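MEDIA RELEASE - for immediate use

Kistosar pauses bottle sorting trials after gripper fault

Kistosar has paused unattended running of its two-arm bottle sorting cells after a gripper fault in January. No one was hurt. Nothing was damaged apart from one finger pad and a fair few bottles.

What happened. During an overnight run at our Flodel site, one arm kept closing after it already had hold of a bottle. Force limit should have stopped it at the set point. Didn't. The bottle collapsed, slipped out sideways and the arm carried on to the bin as if it was still holding something. Did the same again on the next pick. The second arm was waiting for its turn and timed out, which is what finally stopped the cell.

The cell had finished 1,481 picks before the first bad one. It should have been checked at 1,000. That check was skipped when the run was extended, and thats on us.

Cause, as far as we know it now:

A software update let the gripper carry on using an old force reading if the new one came in late. The update went to 13 cells. We have found the same behaviour on 2 of them. All 13 have been rolled back to the earlier version - including the ones that showed no sign of trouble.

The emergency stop was not affected. It runs on its own circuit and was tested again the next morning.

What changes from today: no cell runs without a person in the room. Force check at the start of every shift. Any late reading now stops both arms, not just the one that noticed. The 1,000-pick check can no longer be put off from the control screen.

Sorting work with the arms, Kistosar test cell: 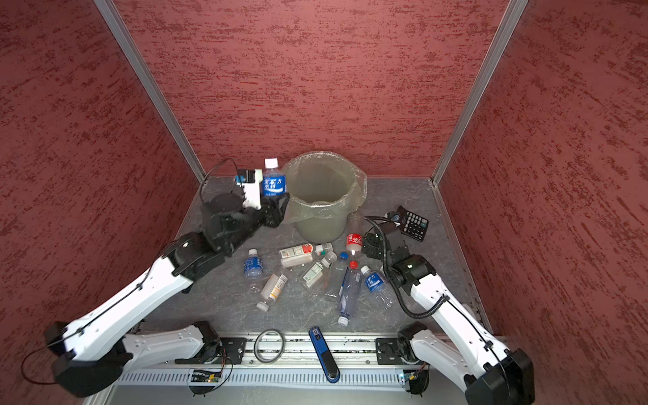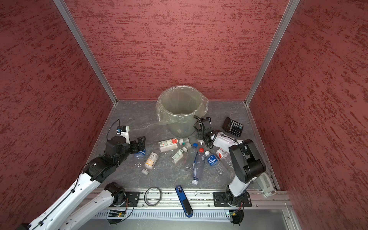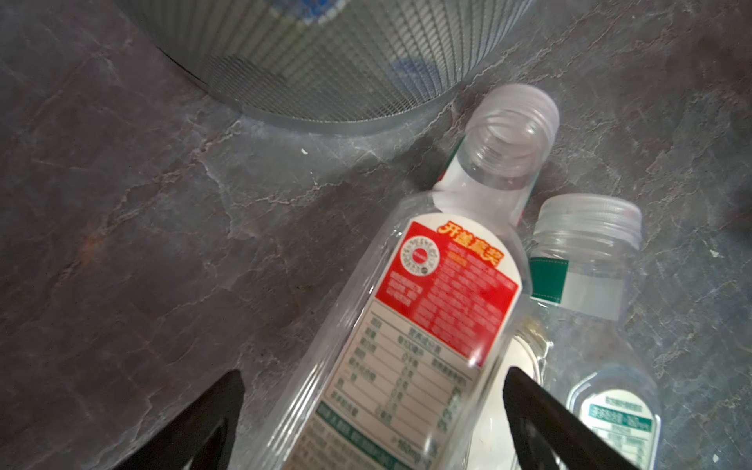
Customers running the Castaño control package should look at their version number before the next shift. If it is the January one, stop the cell and call the support line, we will do the rollback over the phone. Takes a few minutes. Please don't try to fix it by turning the grip force down - the fault ignores that setting.

Customers on the older Isero package are not affected and dont need to do anything.

A full report will go to all customers once the bench tests are finished. We expect unattended running to stay off untill then. Orders already placed will ship on the usual dates, with the earlier software loaded.

Media enquiries: Kistosar press desk, Flodel site, 9 am to 4 pm weekdays.

ENDS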